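Brushing enamel onto metal at home: tips from the Hesik workshop page

Paint cans promise a lot. I have stripped enough flaking gates and shelf brackets to be wary of anything that says "direct to rust, no prep." It may well stick for a summer. Ask again after the second winter.

Get the loose stuff off first
Wire brush, then 122 grit, then wipe down with mineral spirits on a clean rag. Change the rag when it turns gray. Tack cloths are fine, but I can't say I've ever seen one do a better job than an old T-shirt.

Rust converter
I'm not convinced. On light surface rust, sanding does the same thing for nothing. On deep pits it leaves a black skin that looks sound and sometimes isn't. If you do use it, poke the skin with a nail before you prime.

Primer
Bare steel wants a metal primer. "Paint and primer in one" is a phrase I read as "paint." Galvanized parts are a different case, and plenty of oil enamels let go of them in sheets, so check the back of the can for the word galvanized. If it isn't there, buy another can.

Thin coats
Two thin ones beat one thick one, and three is better outdoors. Keep a wet edge and stop fiddling. Brush marks usually level out if you leave them alone. Runs never do.

Drying times
The times on the label assume a warm, dry room. My garage in May is neither. Press a thumbnail into a hidden spot, and if it leaves a dent, wait another day whatever the label says.

Heat
Ordinary enamel on a grill or stove part is a waste of an afternoon. I would keep it off anything that goes past 200 degrees Fahrenheit. High-heat paint is duller and comes in fewer colors, and you have to live with that.
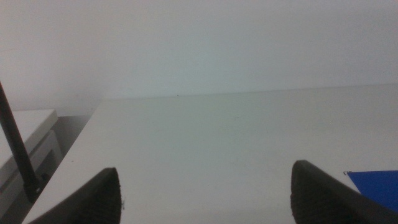
Leftover paint keeps longer if you wipe the rim before you tap the lid down. Storing the can upside down is supposed to help too. I tried it on two cans and got a skin on both, just at the other end.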